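Attaching string hang tags to jeans without going crazy?

Posted by Modupe Okafor, 6/7/20

Hi all! I sell secondhand and overstock jeans with my cousin under the name Tilalora (tiny, just us and a big table) and we finally got real hang tags printed. They come with a string loop, and I am SO slow at putting them on. I've got 476 pairs to tag before they go out and I did 60 yesterday and my fingertips are raw. Where do you all attach them? I've been doing the belt loop, but on some pairs the loop is sewn down so tight I can barely get the string under. I tried the buttonhole and the tag slid around to the back every time I folded. Also, do you tag first and then fold, or fold and then tag? I've been doing it both ways and my piles are a mess.

Garba Tamuno

Belt loop, always, the one closest to the button. I did finishing work at Ulmont for five years and that's how we did every pair that came across the table, and I still do it that way for my own stuff. Lay the jeans flat, waistband toward you, and smooth the top out with your palm first. Pinch the waistband up a little near the button so the belt loop lifts off the fabric. Push the string under, pull the tag through its own loop, snug it down. Let the tag hang over the front so whoever opens the bag sees the style number right away.
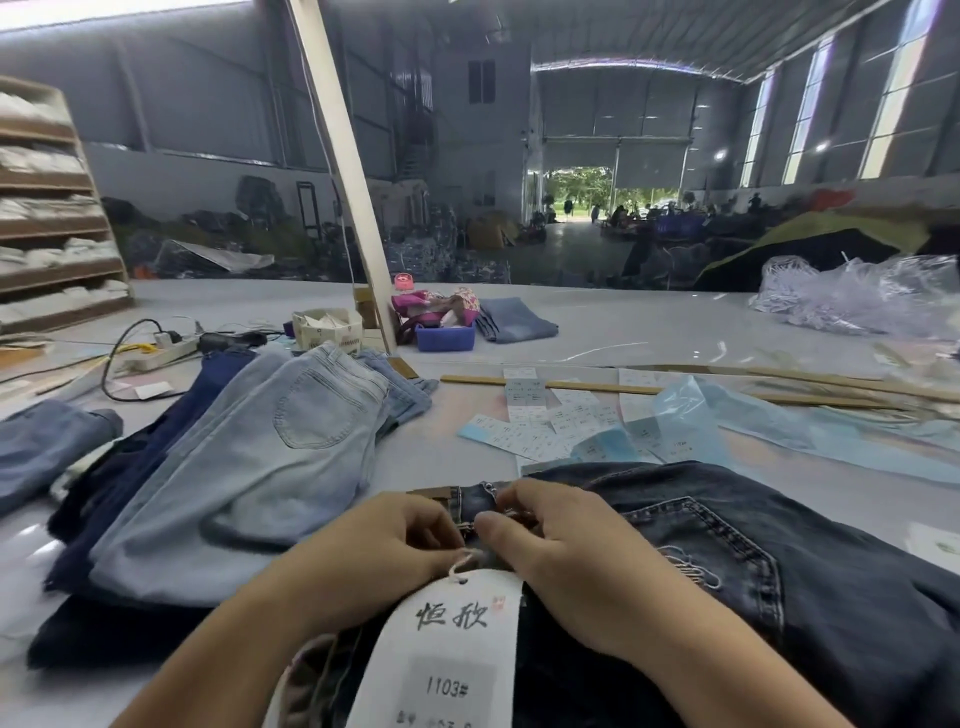 For the really tight loops, get a small crochet hook. Mine was a dollar. Slide it under the loop, grab the string, pull it back out, and you're done before you'd have gotten it started with your fingers. A bent paper clip works too but it snags on distressed denim, and if you have a lot of ripped pairs you'll be picking threads all day.

Tag first, fold after! If you fold first you end up opening half of them back up. What helped me most was where I put stuff. Untagged jeans stacked on my left, tags in a little open box I can reach without looking, plastic bags on my right. Sort by wash before you start too (lights together, darks together) or you'll grab the wrong style number at some point, and then you get to go hunting through sealed bags for it. Ask me how I know.

Oh, and your fingers do toughen up. Rubber finger tips from the office supply aisle help until then, but cut the ends short or you can't feel the string.

jibrin_denim

just buy a tagging gun. I got a box of 1,000 barbs and I'm still on it. use the fine needle and go through the size label, not the denim

Modupe Okafor

Thank you both!! Garba, the crochet hook is genius, I had one in a drawer this whole time. I did a stack of black skinnies with it this morning and it went so much quicker. I also moved my bags over to the right like you said, they were behind me before (don't ask). Jibrin, I did think about the gun, but the tags already have the strings on them and my cousin picked them out, so I'd never hear the end of it. Might get one for the T-shirts though. Does the fine needle leave a hole in thin cotton?

jibrin_denim

not if you go through a seam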